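Kerier-robotics mailing list archive

Subject: Re: [kerier] Bin cell, shape sorter task, what we log
From: Kyung-hwa Yoon
Date: Nov 23, 2024
In-Reply-To: message from Kyung-hwa Wi

Kyung-hwa Wi wrote:
> Before I merge the Noh branch I need three things settled.
> 1. Does the black holder stay in the bin between runs, or does
> it come out when the sorter goes in?
> 2. The Prasbridge rules say the gripper must start "clear of all
> task objects." Clear by how much? I have been using 100 mm in
> the config and the judges' sheet gives no number.
> 3. The log has 3,881 entries and I can't tell which ones were
> made before the frame offset changed. Can we split it?
>
> Also, the build on the lab machine still pulls the old Fulico
> driver. If you have the new one, please push it.

Answers in order.

1. It stays in. The task sheet lists it as a fixed obstacle, so if we take it out we are testing a different problem. Put it in front of the sorter with a gap of bare floor between them. The planner should treat the upright and the base plate as one collision body. The curved cut in the top edge can be ignored. Model the upright as a plain box up to the raised corners.

2. Leave 100 mm for the start pose. It is only checked at the start. During the run the gripper can come as close to the block as it needs to, and it has to, because the back openings can't be reached otherwise.

3. Yes. Split on the config hash, not on the timestamp. The clock on the lab machine was off for part of the term. Everything with the old hash goes in a folder called pre_offset and stays out of the success rate. I count 2 hashes in the file. If you find more, tell me before you move anything.

Driver: pushed to the Noh branch. Rebuild from clean. An incremental build will keep the old object files and you will get the same timeout as before.

The layout I am working from is below. If the cell on your side differs, send me the differences and don't adjust the poses by hand.
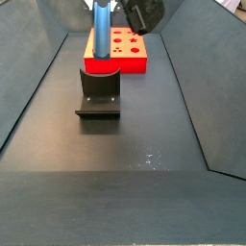 2 min read

The sorter is at the back of the floor, close to the back wall. The black holder is ahead of it and slightly left. Please use the front ledge as the reference edge when you measure, as the side walls are sloped and give a different reading depending on how high up you hold the ruler.

Two small items. There are white specks on the floor to the right of the holder, near the ledge. Wipe the floor before you record the background image, or the segmentation will pick them up as objects. Also, the bin and the holder are both dark, so the depth mask matters more than the color mask for the holder. The red block is fine with color alone.

The practice round in February allows 4 attempts per team. I would like the merged branch frozen about a week before that, with only config changes after.

Kyung-hwa Yoon

_______________________________________________
Kerier-robotics mailing list
Previous message (by thread): [kerier] Bin cell, shape sorter task, what we log
Messages sorted by: date, thread, subject, author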